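*Last touched October 3, 2021. Covers the Drustus countertop yogurt maker, the older one with the dial.*

## Part 2: Your first batch

Okay, so you've washed the jars and found a spot on the counter that nobody bumps into. Now for the fun bit! I've made yogurt in my Drustus most weeks for years, and I still follow these steps pretty much in order, because the one time I freestyled I got a jar of warm, sad milk.

You'll need:

- 900 ml of whole milk (2% works, it just sets softer)
- 2 tablespoons of plain yogurt with live cultures, as fresh as you can get it
- a saucepan, a whisk and a cooking thermometer
- the base, the lid and all the little jars

**1. Take the starter out of the fridge.** Do this first, before you even look at the milk. Leave it on the counter with its lid on.

**2. Heat the milk.** Medium-low, stirring now and then, until it reaches 180°F. Maja Ziółkowski, who taught me all of this back when we shared a kitchen in Clarkach, holds it there for ten whole minutes and gets yogurt you could stand a fork in. I usually give up at five.

**3. Let it cool to 110°F.** Set the pan in a sink of cold water if you're impatient (I am). Peel off the skin if you get one, or whisk it back in.

> **Caution:** Don't add the starter while the milk is above 115°F. You'll kill the cultures and the machine can't bring them back, however long you leave it on.

**4. Mix in the starter.** Ladle a little of the warm milk into a bowl, whisk the starter into that until it's smooth, then tip it all back into the pan and stir gently. No need to beat it.

**5. Fill the jars.** Stop a finger's width below the rim. Put them in the base with their own lids OFF, and then put the big clear lid over the whole thing. The manual that came in the box has this backward on one page and right on the next, so ignore it and trust me.

**6. Set the dial and walk away.** Eight hours is mild, ten is tangy, and past twelve you'd better like it sour. The light comes on and stays on. It doesn't blink or beep or do anything else, so write your start time on a sticky note – I forget every single time I don't.

> **Note:** Please don't move the machine while it's running. Even a gentle scoot across the counter can break the set, and then you get yogurt soup with lumps.

**7. Chill.** Lids on, into the fridge, four hours at least. It'll look a bit loose when it comes out of the base and it firms up in the cold.
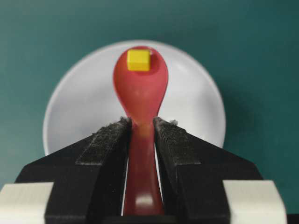 Once the jars are cold, you can start playing with toppings and mix-ins. Add them to the finished yogurt, never to the milk, as fruit and sugar can do odd things to the set. Jam is the easy one, and toasted oats are great if you put them in at the very last second. For stirring and serving I stick with plastic, something like that red spoon with the oval bowl, and metal is fine too if that's what's in your drawer. Just make sure it's clean, and scoop from one side of the jar so the rest stays in one piece. A bit of watery whey will pool in the hollow you leave. Pour it off or stir it in, whichever you like.

### If you want it thicker

Line a strainer with cheesecloth, set it over a bowl and spoon in the yogurt. Two hours in the fridge gets you something Greek-ish, and overnight gets you a spread. I use the Santoso cloth, which rinses out well, but an old clean dish towel did the job for ages. Keep the whey for bread or pancakes.

### If it didn't set

- **Still totally liquid:** the starter was probably too old, or the milk was too hot when it went in. Start again with a new tub.
- **Thin but yogurt-y:** give it two more hours next time, or hold the milk at 180°F for longer.
- **Grainy:** usually the milk heated up too fast. Turn the burner down.
- **Pink, fuzzy or smells wrong:** throw it out, all of it, and boil the jars.

Amirul Govindasamy wrote to me last December to say his base runs cool in winter and he drapes a towel around the sides. I tried it and it helped! Keep the towel off the top vent, though, and don't leave it on overnight.

### Saving some for next time

Before anyone gets at the batch, put 2 tablespoons in a small clean jar and label it. Use it within a week.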